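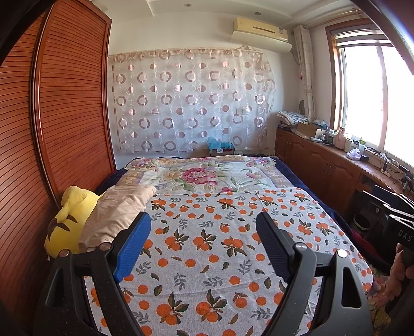
Bed task, fruit-print cloth over the near part of the bed, floral blanket at the far end.

Support > Hand-held grippers > Tickets > 1304

Print this ticket | E-mail this ticket

Ticket 1304: pads slip on thin cotton
Product: Sekier hand-held gripper kit, two units
Opened by: Harsh Ahuja, Gerkorcombe
Status: Waiting for parts

Customer's report
We are trying the kit for 10 days before deciding whether to buy. Cups and boxes are fine. On bedding, the left unit picks up the cloth but lets go partway through the fold. The right unit holds. Same cloth, same trigger pull. Happens more on thin cotton than on the blanket. I have wiped the pads and restarted the Nigam app. No change.

Support, 10:46
Please check the firmware number in Settings and tell us if both units match. Also close each unit on a strip of paper and pull gently. The paper should tear before it slides.

Customer
Both say 115. Paper tears on the right one. On the left it slides out from the tip end but grips near the base.

Support
Thank you. The fingers are closing slightly out of line, so the tips don't meet. Please do the following on the left unit:
1. Switch off and remove the battery.
2. Loosen the pad screws half a turn.
3. Close the fingers by hand and hold them shut.
4. Tighten the screws again, tip end first.
5. Run Calibrate > Full close in the app.

Customer
Done twice. Better, but it still drops the cloth near the corners. One pad screw keeps turning and won't tighten.

Support
The thread in the pad carrier has stripped. A new carrier and a pair of ribbed pads will go out from the Zernent store. No charge during the trial, and we have extended your trial until they arrive. Please don't glue the old pad. You can carry on using the right unit on its own.

Customer
OK. Will fit them and repeat the paper test before we go back to bedding.

Contact support | Copyright Sekier | Back to top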